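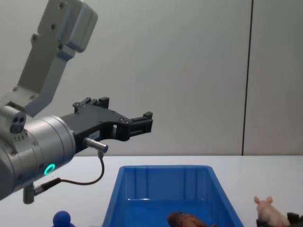 Marjatta Ojala
A small thread about a white table and a grey wall, because three people have asked me which grey it is and I always answer too long.

The grey is called Lullby. I do not think it is a very famous colour. In the tin it looks almost blue, on the wall it is only light grey, and in November it was the same grey as the sky and I was a bit sorry for my choice.

Before, the wall was white also. White table, white wall, and in the evening with the lamp on I could not see well where the table ended. I have put a cup down on the air one time. It was coffee.

We wanted to paint on Saturday and have the table back on Sunday. The tin says 24 hours between coats. Lauri says the tin is always too careful. We waited the 24 hours.

About the dark line. The wall is made in two parts and they meet in a seam. I filled it the first winter, and in spring the filler cracked in the same place, only uglier than before. So now it stays open and thin, and I paint up to it from both sides with the small brush.

And yes, it leans! I have known it for years. My father-in-law saw it in his first minute in the room and went to fetch the spirit level. I asked him kindly to put the level back in the car.

The part to the right of the seam looks a little darker. It is the same tin and the same roller. I think it is how the light falls, but I have not found out for sure. If somebody here is a painter, please tell me.

Now the table. The top is from Lehtinen, second-hand, and I paid 375 for it with the legs. It is 200 cm long, so it did not go up our stairs in the normal way. It went up standing on its end, with two men and one door taken off.

People warned me that a white top shows everything. It is true. A pencil mark shows and so does tea. But I find the small screws when I drop them, and on my old brown table they were lost until I moved house.

For cleaning I use warm water, a drop of washing-up liquid and a soft cloth. For pencil, a normal school rubber. I tried the scratchy side of the sponge once, near the corner, and that corner is now dull. Please do not do it.

I push the table right to the wall so that pens do not roll down behind. When we paint next time I will pull it out properly, not only one hand wide as last time. I had grey paint on my sleeve and on my ear.

Next I must decide about a shelf. Lauri wants it across the seam, I want it on one side only. To be continued, when we have stopped discussing.

Comments

Lauri Keskinen: The tin IS too careful.

casness_home: Is Lullby matt or half matt? Mine came out shiny.

Marjatta Ojala: Matt. Half matt showed every mark of the roller when I tried it in the hall.

Asstead Anna: Shelf on one side. Across a leaning line you will see the lean every day.

We use cookies to remember your settings. Accept all | Manage choices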